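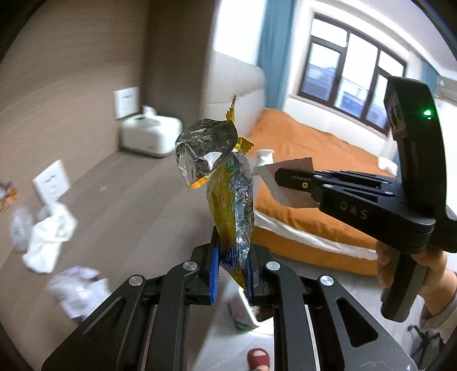

An opened snack wrapper in the jaws of a hand-held gripper. A second gripper, right, holds a folded piece of paper.

Clorkura records 1,042 desk cleanups in home trial

KALNESS, February 9, 2025 - Clorkura has finished the first stage of a project to teach robot arms how to clear household clutter, using recordings of people doing the job with grippers held in their hands.

The company said its workers made 1,042 recordings in furnished rooms in Kalness and the neighboring town of Mornach. Each one covers a single cleanup of a desk or table, with wrappers, packets, tissues and other small items to be picked up. Recording began in October.

Workers hold one gripper in each hand and squeeze the handle to close the jaws. A camera on each tool records the view past the jaws, and the position of the hand is logged along with it. The recordings are then used to train control software for a two-armed robot with jaws of the same shape.

Clorkura had earlier used remote control for the same purpose, with an operator moving the robot from a desk in its Kalness office. That work has not stopped, but it is slow. The company said a remote operator completes 20 usable cleanups in a working day, compared with 92 for a worker using the hand-held tools. The robot also has to be carried to every new room, and many bedrooms are too narrow for it to be set up.

Thin packaging was chosen for the first stage after poor results with it last year. The robot could lift cups and boxes, but it often closed on air when reaching for a flat wrapper, or pushed a light bag off the far side of the desk. Foil caused further trouble, as bright reflections shifted with every movement of the arm.

Workers are told to pick up an item the way they normally would, within the limits of two jaws. They may use one gripper to steady something while the other pulls it free. If an item is dropped, they pick it up again and carry on, and the drop is kept in the recording. Clorkura said the software needs to see how a person recovers from a mistake.
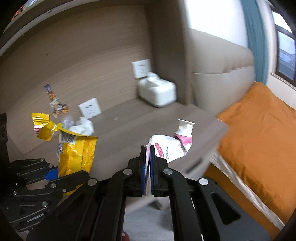

Blue-padded gripper fingers close on a thin white and pink pouch. A large yellow snack bag lies open on the desk.

Rooms are used with their own furniture in place. Beds, curtains and shelves are left where they are, and the daylight is allowed to change through the session. The items on the desk are moved between recordings so that no two start the same way.

A recording is thrown out if the position log has a gap in it or if a hand covers the camera. Fast turns of the wrist were a common cause of gaps in the first weeks, and workers were later asked to slow down when reaching across the desk.

The robot that will be tested on the recordings is a two-armed model from Szabo, mounted on a wheeled base. Clorkura plans to run 100 trials in rooms that were not used for recording. A trial will count as complete when every piece of packaging has been placed in a bin and nothing else has been removed from the desk.

The first trials will be held in Mornach. Clorkura has not said when the robot might be offered for sale. A second stage of recording, covering laundry and bedding, is being prepared and will use the same grippers with longer jaw pads.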